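Project report, Mhairi Carnegie, Riltstead field unit

## 2. Method

Otter spraint was surveyed along the Narum between the weir and Pollock bridge. The bank was divided into 27 sections. Each section was walked four times in April at low water. Fresh and old spraint were logged separately. 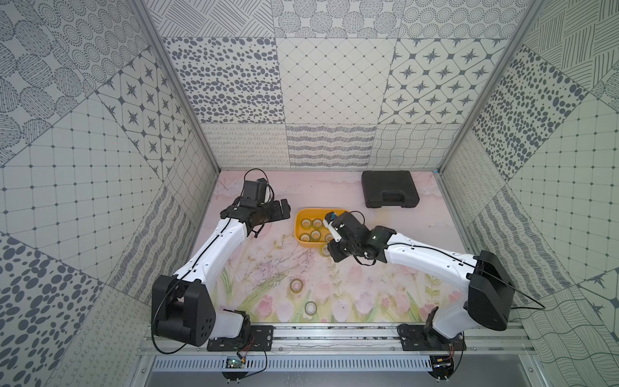
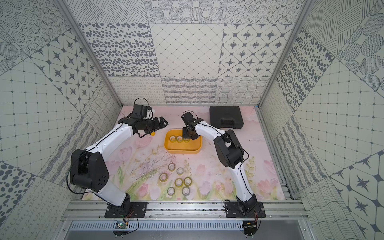
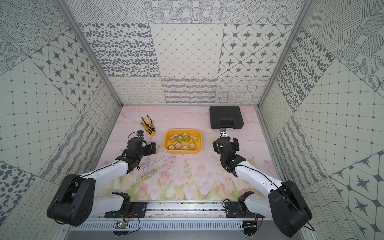
*Last changed: January 31, 2023*

## 3. Results

A total of 56 spraint sites were logged. Most lay within 470 m of the bridge, on flat stones or exposed roots. Mown sections had few records. Sections with snares reported in earlier years had none.

## 4. Limits

Spraint counts do not give the number of animals. One walk followed heavy rain and is left out of Table 2. Raw counts are in the Urkotix sheet, tab 4.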